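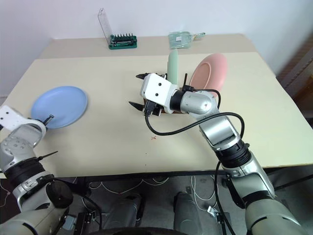
Checking the battery on your Evville estate

The 12-volt battery runs the locks, lights and dashboard. If it goes flat, the car will not start, even when the main battery is full. Check it before winter, ideally in November, and again if the car has stood for 14 days or more. Any screwdriver bit set with a clear lid and upright bits will do for the cover screws, as long as it has a small cross-head bit.

1. Park on level ground, apply the parking brake and switch the car off.

2. Open the bonnet and wait 9 minutes for the systems to shut down.

3. Undo the screws on the battery cover and lift it straight up.

4. Look for white or green deposits on the terminals. Do not scrape them off with metal.

5. Check that both clamps are tight by hand.

6. Refit the cover – front edge first – and close the bonnet.

Note: On cars with the Tronness towing pack, the cover has a second clip on the left.

Caution: Never touch orange cables. They carry high voltage and must only be handled by a trained technician.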